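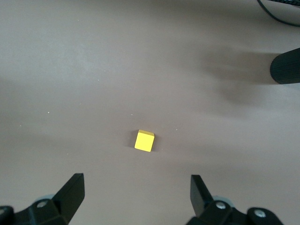
*Yellow cube on the tabletop.*

Re: [fixtures] Under-23 league, round two

Nusrat Chaudhry wrote:

> Could someone confirm the throw-in for the Plerkthorpe game? The sheet has 2000 and the website has 2115. Also, does the extra-time rule carry over from last year?

The sheet is right. Throw-in is 2000. The 2115 on the website is the latest finish allowed under the floodlight booking, and it was entered in the wrong column. I have asked for it to be changed.

Extra time does not carry over. Group matches that are level after 60 minutes stay level and each side takes one point. Extra time applies from the semi-finals, which are in August.
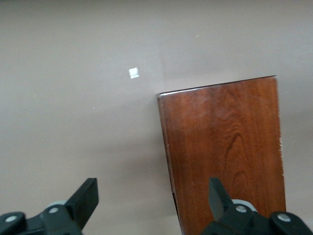 **Plerkthorpe, 07/05/2024**

Two further points on round two.

1. Panels are limited to 23 players. Kodik submitted a longer list last time and had it returned. Lists go to the fixtures address by noon on the day before the match.
2. If teams finish level on points, the order is head-to-head result, then score difference, then total scored. Where three teams are level, head-to-head is left out.

Prikamine v Mughal stays on the main pitch. Both clubs have the same first-choice colours, so Mughal, as the away side, will change.

Referee reports for round one are still missing from two venues.

Fixtures desk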